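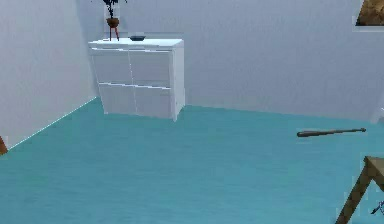

图1 墙角的白色柜子(模拟渲染图)

首页 课程介绍 讲义下载 作业与答疑 联系我们

社区药学实务 第六讲讲义
家庭用药的储存与整理

同学们好。上一讲我们把处方审核的流程走完了,作业里大家问得最多的倒是另一件事:病人把药拿回家以后,到底放在哪里、放多久、怎么放。这个问题听起来很家常,教材上也只占了小半页,可是我在药房窗口站了这么多年,觉得它值得我们花整整一讲来慢慢聊。大家不用急着抄,讲义会留在课程网站上,听的时候多想想自己家里的情况就好。

一、先从标签上的几个词说起

药品说明书的“贮藏”一项,常见的词有遮光、避光、密闭、密封、阴凉处、凉暗处、冷处、常温。很多同学背过定义,一到窗口却讲不清楚,病人问一句“阴凉处是不是放冰箱”,就卡住了。我们再过一遍:

阴凉处:不超过20℃。
凉暗处:避光,并且不超过20℃。
冷处:2到10℃。
常温:10到30℃。

没有特别写明温度的,一般按常温理解。请注意,阴凉处和冷处是两回事。家里没有空调的病人,夏天室温常常超过20℃,这时候能不能放进冷藏室,要看具体品种。有些糖浆剂放进去会析出结晶,有些乳膏冷冻后基质会分层,取出来再放软也恢复不了。遇到拿不准的,宁可请病人稍等两分钟,你去翻一下说明书,也别凭印象回答。病人其实很愿意等,我碰到过的绝大多数人都会说“没事,你慢慢查”。

二、家里哪些地方不合适

大家去做家访的时候会发现,药最常出现的三个地方是浴室镜柜、厨房灶台边上和床头。浴室潮,洗一次热水澡,柜子里的湿度就上去了,泡腾片和肠溶片受影响尤其明显。灶台边上忽冷忽热,还有油烟。床头呢,对老人来说拿着方便,但是家里有小孙子小孙女来串门的话,伸手就够得着,这一点一定要提醒。

还有一个地方常被忽略,就是车里。June的中午,停在露天的车里温度很快就升上去了,胰岛素笔、硝酸甘油、栓剂都不应该留在里面。硝酸甘油片要用原来的棕色玻璃瓶装,拧紧盖子,随身带的时候也尽量别贴身放在裤袋里,体温对它来说偏高了。

那么放在哪里好呢?干燥、避光、温度变化小、孩子够不到、大人记得住。卧室或者客厅里一个带门的高柜往往就够用了,有锁更好。不必劝病人去买很贵的药箱,我见过一位阿姨用旧饼干罐子装药,里面分得清清楚楚,外面贴了一张大字标签,比许多药箱都管用。

三、整理一次药箱的步骤

我们课上用的案例来自Umton社区的家访练习,随访记录表用的是Zistik表格,大家在附件里能找到空白的一份。整理的时候,请按下面的顺序来:

1. 把所有的药都拿出来摊在桌上,包括抽屉里、包里、冰箱门上的,先不要急着扔。
2. 内服和外用分开,成人和儿童分开,处方药和非处方药分开。
3. 逐个看有效期。“有效期至2022年6月”,意思是可以用到6月30日;“有效期至2022年05月”,就是用到5月31日。病人在这里很容易看错。
4. 看外观。片剂有没有变色、裂片,胶囊有没有粘连,糖浆有没有异味或者絮状物,软膏有没有出油。
5. 没有外包装、认不出来的散片,一律不再使用。
6. 登记剩下的药,写上名称、规格、用途、开封日期。

这里多讲几句开封日期。有效期指的是没有开封、按要求保存时的期限,一旦打开,就要另算。多剂量的滴眼液开封以后一般不超过四周,说明书另有规定的从其规定。瓶装片剂里的棉花和干燥剂,开瓶以后棉花就拿掉吧,它会吸潮;干燥剂可以留着,但要跟老人讲明白那一小包是不能吃的。胰岛素没开封时放冷藏,正在使用的那一支可以放在室温,具体天数各品种不同,请对照说明书告诉病人。

四、不用的药怎么办

吃剩的抗生素留着“下次感冒吃”,吃剩的止咳药水送给邻居,这两种情况在练习里反复出现。同学们劝说的时候,语气要柔和一些,老人家舍不得浪费是很自然的心情,别一上来就讲大道理。可以先夸他保存得仔细,再慢慢讲为什么这一次的药未必适合下一次的病。

过期药品不要随手倒进下水道,也不要整盒放在垃圾桶旁边。附近有回收点的,请交给回收点;没有的话,先问问当地药房或者社区的规定。麻醉药品和第一类精神药品比较特殊,病人不再使用时,要交回医疗机构按规定处理,这一条考试会考,工作中更要记牢。

五、课堂练习与作业

练习用的模拟数据叫Juntunen数据包,一共166户,登记药品1634条。数据是教学用的,里面故意留了一些录入错误,比如把“片”写成“盒”,把生产日期填进了有效期那一栏。请大家先清理,再回答下面的问题:

(1)登记的药品里,已经过期的占多大比例?哪一类最多?
(2)需要冷藏的品种中,有多少登记为常温存放?
(3)任选一户,写一份给病人看的整理建议,字要大,句子要短,不要出现缩写。

第三题请认真写,不超过2500字,短一点完全没有关系。往届同学容易把它写成论文,格式漂亮极了,可是一位七十多岁的病人读不下去。写完以后,不妨念给家里的长辈听听,他们皱眉头的地方,就是该改的地方。

参考阅读放在Treller阅览室的课程书架上,只可以在室内翻看,请大家看完放回原处。下一讲我们讲用药依从性和分药盒的使用,手边有分药盒的同学可以带一个来,新的旧的都行。

讲义更新:2022年5月5日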